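Grip Force Faults on the Furnton Kitchen Cell: What Failed and What Changed
Speaker notes, Lieselotte Lammers, 7th November
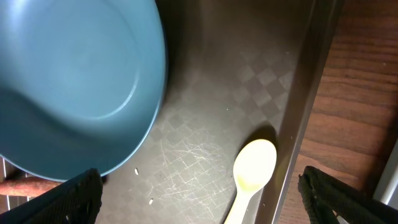 What was the fault?
The arm continued to close its fingers after the controller had logged a completed grasp. The stop command was sent each time, but it was placed in a queue behind routine status messages and reached the gripper late.

Slide 2. Scope
Welcome the audience and thank the Tamen site for releasing its records. State at the outset that no person was injured. The talk covers the Furnton cell only. The Guder cell uses a different controller and will be reported separately in December.

Slide 3. How the fault came to light
The first sign was a cracked plastic cup, which the operators put down to wear. A second cup failed in the same way during the next shift. The shift lead then stopped the cell and asked for the logs. Pause here. The decision to stop was made on limited evidence, and it was the correct one.

Slide 4. Findings from the logs
The review team examined 830 grasps. In 167 of them the fingers kept moving after the grasp was marked complete. Most of these involved light plastic items, where the force threshold is reached early. Firm items hid the problem, as the fingers had nowhere further to go. (If asked: the force sensor was tested on the bench and found to be within limits.)

Slide 5. Cause
A software update had raised the rate of status messages between the arm and the controller. Both types of message shared one queue, with no priority given to stop commands. The update had been tested with the arm at rest. It had not been tested under a full working load - this is the point the audience should take away.

Slide 6. The safety question
The emergency stop is hard-wired and was not affected. However, staff were in the habit of reaching into the work area between grasps, relying on the "complete" light. That light reported what the controller believed, and the fingers could still be closing. The written procedure allowed this practice. It has been withdrawn.

Slide 7. Corrective actions
Stop commands now travel on a separate channel. The light changes only after the gripper itself confirms that motion has ended. Hands are kept out of the work area until the arm is parked. Pîrvu supplied the revised gripper settings, and these were checked on site over 30 shifts without a repeat of the fault.

Slide 8. Open items
The alarm for late commands is still too easy to dismiss. A revised version is in review - no release date should be given today. Leave time for questions and refer requests for the full log to the Furnton office.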